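Teno basin and gooseneck faucet set
Reviewed by Ruxandra Ciobanu
December 19, 2023

We needed a second place to rinse cups and wipe cloths in the Brendthorpe workshop, and the only plumbed sink is at the far end of the building. The Teno set is a white basin with a black gooseneck faucet, sold together for $216. It sits on top of a table, so you don't have to cut a full sink opening. You do have to drill for the faucet and the drain.

I put ours on a dark wooden table we already had, with a white shelf underneath. The instructions are six pages, mostly drawings, and they are clear enough until you get to the drain gasket. The drawing shows it going above the washer. Ours leaked that way and stopped when I swapped them. Tightening the faucet nut was the slowest part. There isn't much room for a wrench, and I ended up using an old Rorden basin tool, which I would recommend borrowing if you can.

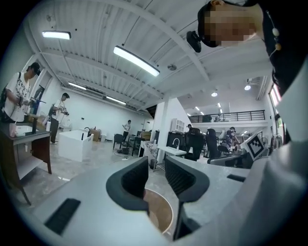

The faucet is the better half of the set. It is tall enough to get a pitcher under, the handle moves smoothly, and it stays where you leave it. The black finish shows water spots within a day – we have hard water – but they come off with a damp cloth and a little vinegar. I have not found any scratches yet.

The basin is fine for cups and small bowls. A full-size baking tray won't go in flat. The bottom is nearly level, so the last bit of water sits there unless you push it toward the drain. Coffee left overnight made a faint ring that took some baking soda to shift. I looked at the Pascu basin before buying, and it has a steeper floor, but the faucet is extra and the whole thing would have cost $28 more.

One more complaint: the supply hoses in the box are short. Measure from the table to your shutoff valves before you start. We had to buy longer ones, another $15.

We have used it daily since August. No leaks after the gasket, no wobble in the faucet. I would buy the faucet again and would think harder about the basin.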